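Florix project – technical working meeting
Minutes, 14 May 2026
Location: Peltley building, second-floor meeting room, with remote dial-in
Status: approved with corrections to item 3

1. Minutes of the previous meeting
Accepted. The open action on the storage quota is closed. The action on the joint damping values is carried forward to item 5.

2. Demonstration set
The block-stacking set now stands at 1,255 accepted demonstrations against a target of 2,000. Rejected episodes are kept in a separate folder and are not to be used for training. The Katsaros group asked whether rejected episodes could serve as negatives for the success classifier. Agreed in principle, provided the reason for rejection is recorded with each one. The field exists in the episode header but has been left blank in the older batches.

3. Lighting and texture randomization
The comparison was between policies trained under fixed lighting and policies trained with randomized light direction, shadow hardness and wall tone. Both used the same network, the same demonstrations and the same number of updates.
The randomized policy held its grasp rate when the test room was changed. The fixed-light policy did not, and most of its failures were early closures of the gripper, with the fingers still above the block. Hard shadow bands on the tabletop appear to be read as block edges. This was the view of the meeting and has not been tested separately.
Correction to the circulated draft: the randomized runs used 20 room variants, all with the same table geometry. The draft implied that table geometry was varied as well.
It was noted that block colors were held constant throughout. A color sweep was proposed for November and deferred until the placement problem is understood.

4. Placement on an occupied target
Grasping is no longer the main source of loss. Episodes now fail chiefly at placement, when the held block is tilted in the fingers and has to be set down on another block. 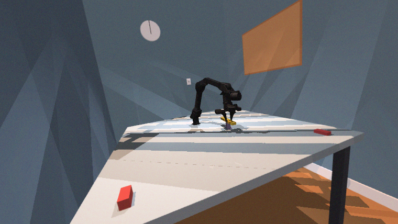 Two causes were discussed. The first is the contact model, which lets a held block rotate slightly between the fingertips under load. The second is the release rule, which opens the gripper on height alone and takes no account of block angle. The Rirnirer team prefers to change the release rule first – it can be tested without regenerating any data. Agreed.
The revised rule will wait until block angle falls below a threshold or the time limit is reached. The threshold is to be set from logged episodes and written into the config file, not the policy code.

5. Joint damping
Values for the elbow and wrist are still those from the original model file. Carried forward again.

6. Actions
Rirnirer: implement the revised release rule and rerun placement with 2 random seeds per condition.
Katsaros: fill in rejection reasons for the older batches.
Peltley: correct the room variant description in the draft report; supply measured damping values.

7. Any other business
The evaluation queue will be down for a driver update. Long jobs should be checkpointed beforehand.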